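Ticket 111: Episodes of "Ganora Garage" stop partway through on the streaming app
Opened by: Golnar Asadi
Opened: 14/06/2022
Category: Playback
Status: Closed

Original report

I subscribe to the Trudoso streaming service mostly for the car shows. Since the new season of Ganora Garage went up, I can't finish an episode. Playback stops at the second ad break and the app goes back to the show page. If I press Resume, it starts the episode from the beginning. The older seasons are fine. Other motoring shows are fine too, including the Pereyra rally series, which I watched straight through last night.

I'm using the app on an Erken television. The app says it is up to date. My internet connection is good and nothing else in the house has trouble with it.

Things I tried before writing in:
Signed out and back in.
Restarted the TV from the menu.
Unplugged the TV and the router and left them off for a few minutes.
Turned captions off, after reading a post that said captions were causing crashes.

None of it helped.

Reply from Support

Thank you for the details. Please answer the following so we can match your report with the playback logs.

Which episodes have you tried? Does the app show an error code before it closes the episode? Does the same episode play on a phone or in a web browser with the same account?

Please also remove the app from the TV completely and install it again. Signing out does not clear the stored playback data.

Reply from Golnar Asadi

I tried episodes 1, 2 and 3. All of them stop at the second ad break. In episode 1 that is right after the team leaves the ferry and before the hill climb in the old vans, so I have now seen the ferry part more often than I would like.

There is a code but it goes away quickly. I got it on the third try: P-46.

On my phone the same episodes play to the end. In the browser on my laptop they also play, although the picture goes soft for a few seconds after the ads.

I removed the app and installed it again. No change. It also lost my watch list, which I would like back if that is possible.

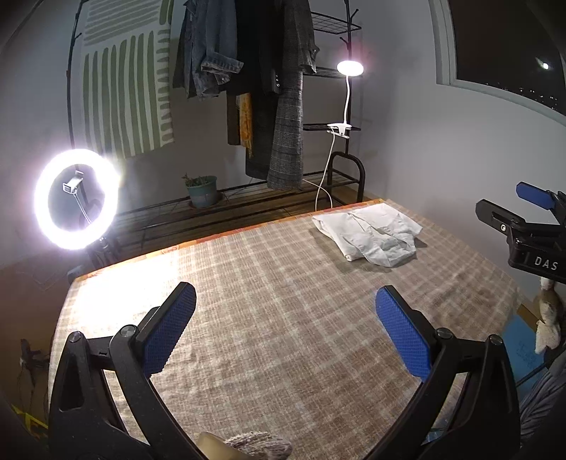 One more thing I noticed. If I skip ahead past the second break before it is reached, the app plays the ads, shows a black screen and then closes the same way. If I start from the beginning and leave the remote alone, I get the first set of ads with no trouble and then the crash at the second.

Reply from Support

P-46 means the player received an ad break marker it could not read. We checked the new season and found that the second marker in each episode was written in a format that the TV version of the app does not handle. The phone and browser players ignore the bad marker and continue. This is an error in the files on our side and your TV is not at fault.

The content team is replacing the files. Until then you can watch on your phone and cast to the TV. Casting uses the phone's player and should get past the break.

Your watch list is stored with your profile. After a new install, the app opens the default profile. Go to Settings, then Profiles, and pick the one you normally use.

Reply from Golnar Asadi

The watch list is back. I was on the wrong profile.

Casting works. I watched the rest of episode 1 and all of episode 2 that way. The sound was slightly behind the picture in the studio segments but it was watchable.

Reply from Support

The replacement files for the first 3 episodes are now live. Please close the app fully, open it again and play any of them on the TV without casting. If the old version loads, use Settings, Storage, Clear Cache. You do not need to install the app again.

Please note that Resume points saved before the replacement may be off by some 2 minutes.

Reply from Golnar Asadi

Episode 1 still crashed the first time. I cleared the cache and it then played to the end, both ad breaks included. Episodes 2 and 3 also play. Resume now returns to where I stopped.

Will the episodes that haven't been released yet have the same problem?

Reply from Support

No. The remaining episodes were checked before upload and use the correct marker format. The sound delay when casting is a separate issue and is being tracked under its own ticket. We have added your account to it, so you will get an email when it is updated.

Closing this ticket as resolved. It can be reopened by replying to the last email.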